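The long-running family drama Wolaslow comes back to our screens this weekend with a double helping, and what a lot it has to squeeze in. Siv Aasen returns as Marit Skjelbred, the bakery owner who walked out on her husband at the close of the last series and hasn't been heard from in the village of Warnville since (unless you count that postcard, and fans have been arguing over the postcard for months).

Saturday's episode finds Marit back in her late mother's kitchen, going through the old house before it is sold and turning up a bundle of letters that her brother would much prefer had stayed lost. He is played once again by Stellan Blomqvist - grumpier than ever, and all the better for it.
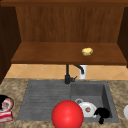 The second part runs to 70 minutes, ten more than usual, and takes in the village wedding we have all been waiting for. Whether the right couple reaches the altar is another matter, and the makers, Skamex, are keeping very quiet on that score. Aasen would only say that she cried when she read the last few pages, and then had to ring Blomqvist to ask if he had done the same. He had - twice, bless him!

Both parts begin at 8pm, and series 3 is being repeated on weekday afternoons throughout July for anyone who needs to catch up.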